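3.2 Handling of soft loads

The arm was assembled in the shared workshop at Welten from a purchased joint set and printed brackets. Control software was adapted from the Platura package, and the build log runs to 31 entries. Rigid objects were treated in Section 3.1; the present section concerns bags and other soft goods, whose shape changes under their own weight.

A total of 100 attempts were made with fabric bags, following the order of trials set out by Trorska. The fingers were kept parallel and the opening was fixed before each approach. Attempts in which a strap lay across the path of a finger were recorded separately. Figure 3 gives the view from the wrist camera with a bag above the fingers.
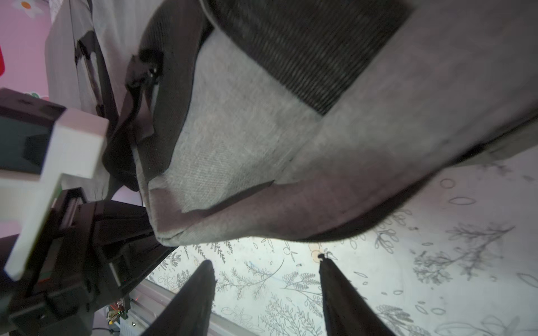
Figure 3. Grey fabric bag with dark strap and buckle, above the two gripper fingers; white printed bracket at left.

Sagging of the lower panel was not modelled.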